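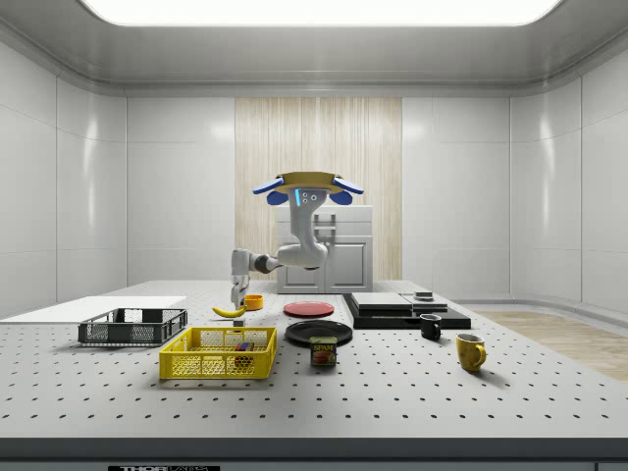 Figure 1. Shared table scene, gripper above the banana.

August 31, 2019
Friederike Thiele, Stirkum College

Handout 4: Pick and Place in Simulation

This handout covers the second laboratory block and should be read together with the lecture notes on forward and inverse kinematics. Students are expected to have Narnano installed and to have completed the joint-limit exercise before their first lab session. Those who have not done so should see Homa Shahbazi in the Pfeiffer Building during posted hours.

1. Purpose of the block

Until now the arm has moved in an empty workspace. In this block it must move among objects, and it must do so from a written plan. By the end of the block each pair will submit a program that takes one named object from the table and sets it down in a named place, without disturbing anything else. The marking favours a slow program that works over a fast one that works sometimes.

All pairs use the same room, table and arm model. The objects include a banana, a can of SPAM, two plates, two mugs, two baskets and a small cube with coloured faces. Starting positions may differ between runs. A program that depends on fixed coordinates for the object being picked will fail the final check.

2. Frames and names

Every position in your program must be given in one of three frames: the base frame, the table frame or the tool frame. Please write the frame into the variable name. Last February several pairs lost a full session to a sign error that a clear name would have shown at once.

The base frame needs some care. The arm hangs from an overhead mount, so a person used to a bench-mounted arm will tend to reverse the vertical axis. Draw the base frame and the table frame on paper, on the same sheet, before writing any code. The drawing is handed in with the report and is worth 10 marks.

The tool frame is placed midway between the fingertips, with its z axis along the fingers. For a straight downward grasp, the tool z axis and the table z axis point in opposite directions.

3. Approach, grasp and retreat

A pick is divided into stages. At the approach point the gripper is above the object with its fingers open. The arm then moves down along a straight line to the grasp point, closes the fingers, and moves back up along the same line to the retreat point. Use joint-space motion to reach the approach point and straight-line motion from there on.

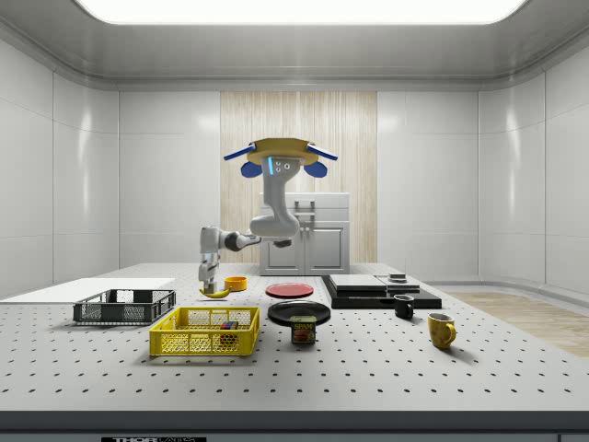 Figure 2. Fingers pointed down over the banana, with the small bowl close by on the right.

The banana is a good first test of grasp choice. Its long axis gives a clear direction for the fingers to close across, but its outline is curved and the best grasp point may not lie at the centre of the bounding box. Compute both the box centre and the centroid of the outline, and report the distance between them. Neighbouring objects must also be considered. Open fingers take up more room than closed ones, and a wrist angle that suits the object alone may bring a finger down on whatever stands beside it. If the preferred angle is blocked, try the next best and record the change in your log.

Clearance is set in your configuration file. Begin with an approach height of 200 millimetres above the table. You may lower this once the program runs cleanly, and the report should state the value used in the final version. Pairs working with the baskets will need to think about the height of the walls as well as the height of the object inside.

4. Carrying and placing

The most common error in this part is to treat the gripper as though it were still empty. Once the fingers are closed, the held object becomes part of the tool for purposes of collision checking. Attach its collision shape to the tool frame at the moment of closing and detach it at release. Narnano will not do this for you, and it will give no warning if the step is left out.

Set the object down before opening the fingers. A release from even a small height can make a light object tip or roll — the cube is a particular case — and the final position is then a matter of luck. Move down until the contact force passes the threshold, wait for it to settle, and only then open.
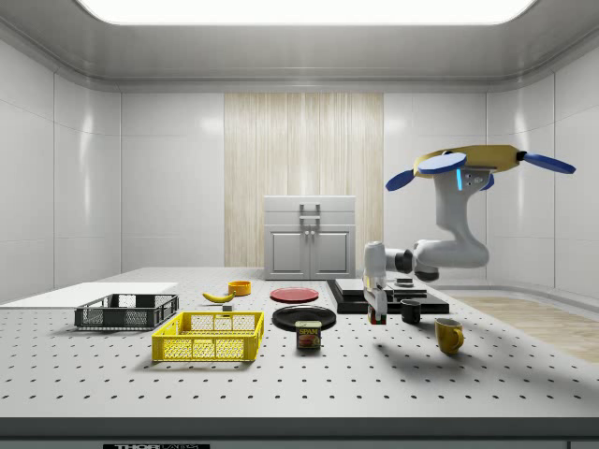

The cube also raises the question of symmetry. As a shape it can be grasped across either pair of side faces, and turning it by a quarter turn leaves the outline unchanged. The coloured faces remove that freedom if the task states which face must end up on top. Read your task card with care. Where the card says nothing about orientation, any resting pose on a face will be accepted.

Raised surfaces such as the black platform must be entered in the collision model separately from the table top. Cremilda Tavares has prepared a short file of platform dimensions, which is in the course folder. Do not estimate these values by eye from the viewer window.

5. Logging

Run Lumel from the start of every trial. It records joint angles, finger width and contact force, and will write up to 1,000 samples before opening a new file. Keep the failed runs. Part of the report mark is given for explaining one failure from the recorded data, and a pair with no failed runs on file has nothing to explain.

Name each log with your pair number, the task and the trial number, in that order.

6. What to submit

Program source and configuration file
Hand-drawn frame diagram, scanned
Logs from one clean run and one failed run
Written report, 4 pages at most, with figures included in the limit

Reports go to Torben Stüber through the course folder. Requests for an extension go to Esperanza Van Dusen and must be made before the due date shown on the task card.

7. Reading before the next lecture

Review the notes on straight-line interpolation and the section on singular positions. Come prepared to say where along a straight descent the elbow of an overhead arm is most likely to reach its limit. Bring your frame diagram, as it will be used in the first exercise.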